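Forums > Manipulation > Learning from Demonstration
New posts | Members | Search | Log in

Thread: Relabeling failed grasps on soft stuff, has anyone tried it?

flulance_fan
Okay, I'm excited about this one! Isla Sutcliffe gave a talk at the Clorham meetup on Thursday about keeping the failed grasps in your training set. You go back, mark where each attempt went wrong, and train on the recovery as its own piece. With 18 demos she beat our much bigger "clean only" set. On rubber bands!

grumbly_gantry
Beat it on what, though? If the test layouts look like the demos, I'm not impressed. Bands sitting alone on a table are easy. Show me a pile.

flulance_fan
Fair, but she did test piles. 8 layouts held out, and the policy regrasped in 5 of them without help. Clean only managed 3.

yhnoh
Yoon-hee Noh here, I work with Isla on the Oberholzer project. @grumbly_gantry the layouts do differ, and the mess matters a lot to us. A lone band and a heap in a basket are very different problems for a wrist view, and we wanted both kinds in the data. These are from the wrist cameras, bands on the open table in the first and heaps in the baskets in the second:
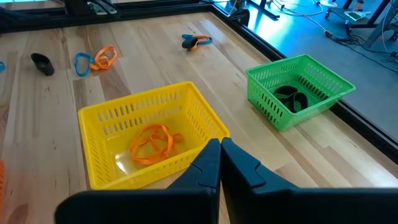
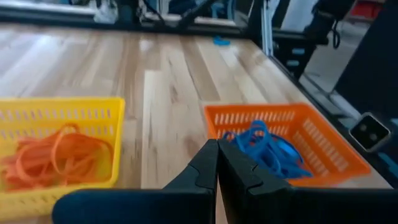 The relabeling itself is dull work, I won't lie. One person marks the moment the grasp fails, a second person checks it, and we throw out the ones where they can't agree. I'd love to automate that step next.

grumbly_gantry
Still only 8 layouts. I'd want the same test on a different gripper before I believe it's the labels and not the fingers.

yhnoh
Agreed, and we can't rule that out yet. Grinen has offered us time on theirs in December.

flulance_fan
Please post the numbers when you have them, even if they're bad!!

We use cookies to keep you logged in. Accept | Settings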